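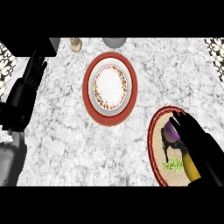
Wandstead asked at the last call why the right hand needs so much looking after when the left one hardly gets touched, and whether the money for spares is going to hold. Fair questions. Short version: the right does most of the grasping, and yes, it holds through March.

Collisgate kitchen cell, progress since last report

Simulation side. Counter layout loaded and stable: stacked plates in the middle, woven tray with the vegetables on the right. Purple vegetable is still the test item for the right gripper. Finger closing limits reset after we changed the hand file. Old limits let the fingertips sink into round items, new ones stop at the surface. Ran 200 grasps on the new settings, no joint faults logged. Will go to 1,000 before we sign off.

Hardware side. Right wrist came apart at 700 hours as planned. Found a worn cable guide, swapped it. Two finger tendons re-tensioned. Left arm only got a wipe down and a bolt check, all fine. Zero positions redone on both arms and copied back into the sim so teh two match again.

Problems. Comirby sent the wrong finger pads, wrong hole spacing. Sent back, waiting. Running on the old pads untill then, so no heavy items on the real cell.

Money. 262 dollars spent on parts this period, all under the repair line. Pads not billed yet.

Next: finish the long sim run, fit pads, then redo the grip force check on the real hand. Lacerda wants the service sheet in the same format as theirs, will send both together.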